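Speaker notes: What I brought home from the Flotdale open day
Yasaman Najafi
Evening talk, 18/11/2019

Slides 1 and 2: hello, and why I went

Say hello, thank the people who stayed on a Monday. Ask who has seen a robot do kitchen work in person, and wait for the hands to go up properly before moving on.

I went to the open day at Flotdale in March expecting polite applause and a fenced-off arm stacking boxes. I got corn! An ordinary counter, an electric pot, a glass bowl and a gripper working among them. I stayed at that counter so long I missed the lunch.

Slides 3 to 6: the corn bench (leave each one up a good while, no talking over the first) 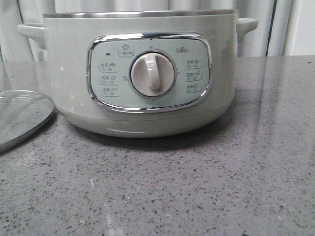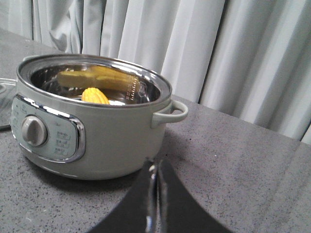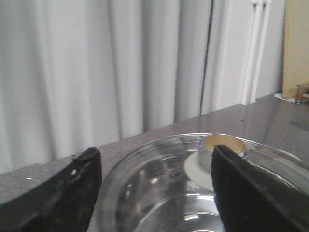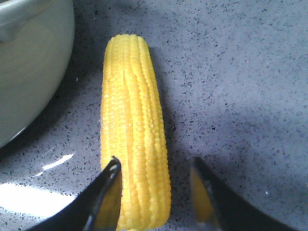
Surely the cooking is the easy part, and picking things up is where it all goes wrong, Tomasz wrote to me when I circulated the draft of these notes. He went on: I would drop the pot altogether and spend your whole time on the grasp, because a pot with a knob on it is a solved problem and an ear of corn is not.

Read that out more or less as he wrote it. I half agree, and it gets the room going. My answer has two parts.

First, yes, the grasp is lovely and I could talk about it all night. Go back to the ear on the counter. It's a tapered cylinder with a ribbed surface, and you have two fingers to bring in from either side. On that slide the left fingertip is at the cob and the right one still has a gap to close. Ask the audience what they would do next. Close the right finger? Shift the whole hand over first? If you close with one side already touching, you may push the ear along the counter, and a cob will happily roll. Everyone in this room centers their hand without thinking about it. Somebody has to think about it for the machine. (Mime this with the rolled-up program. It got a laugh in rehearsal.)

Second, no, I'm keeping the pot. Look at the slide with corn in it: one long pale cob and one short golden chunk, both inside a steel pot with a rim standing up all the way around. The rim changes everything. On an open counter you can come in low from nearly any side, but over a pot you have to clear the edge and get down without knocking the wall. And polished steel is full of reflections, so a camera gets bright streaks in among the real edges. Same for the glass bowl, maybe worse, because you see the counter straight through it.

And the knob! One white knob with a grip ridge across it, numbers, probably minutes, printed around the dial. My hand knows when a knob has gone far enough. I'd like somebody to take questions on that who knows more than I do, so if there's an engineer in the back, please wave.

Slide 7: what the hosts told us

The demonstration was run by the Fokomel team, who were wonderfully patient with a crowd leaning over their shoulders. Notes from my notebook, in the order I wrote them down:

They had 391 recorded attempts at the corn task before the doors opened that morning.
226 of those they called clean, start to finish, no human hand going in.
The rest they keep. I asked twice. They go back to the failed ones more often than to the good ones, and one of them told me her favorite was a cob that went off the counter and was found under a chair.
Visitor count for the day, from the desk on the way out: 1578. It felt like all of them were in the corn room at once.

Don't put a percentage on the slide. Last time someone in the front row got a calculator out and we lost five minutes.

Slide 8: the other rooms, quickly

Tavares had a sorting line with a little viewing platform. Very smooth, very fast, and I watched it for a while and enjoyed it a lot, but you saw everything in the first minute.

Cidier had a workshop where you could steer a practice gripper yourself with a hand controller. Queue of 2 hours. I joined it anyway. I picked up a sponge on my fourth go and I'm still proud of the sponge. If you ever get the chance to try one of these, do. Your respect for your own thumb will go right up.

Pass the controller around here if the loan has come through. If it hasn't, skip to 9.

Slide 9: what I'd like us to borrow

For our own open day I have three requests, and I'd like people to argue with me about them over coffee.

Use real food, or real something. People came over to that counter who walked straight past the boxes. A child next to me had opinions about corn and shared every one of them.

Let it go slowly. The Fokomel people didn't speed anything up for visitors, and the slow bits were when the good questions got asked. One man wanted to know how it tells the counter from the thing lying on it, when the counter is speckled all over. Great question! It took the host ten minutes, and the crowd grew while she was answering.

Show a miss. We saw one while I was there, a cob nudged sideways and left lying, and the whole room groaned together, then cheered the next one. I have never heard a cheer like it for a vegetable.

Slide 10: questions

Likely ones. Does it eat into anybody's job: give the long answer, don't dodge. Can I buy one: no, it's a research bench. Is it safe to stand that close: we were kept behind a taped line on the floor, and there was a stop button within the host's reach the whole time.

If there's time left, go back to slide 6 and take a show of hands on closing the right finger. Tomasz gets the last vote.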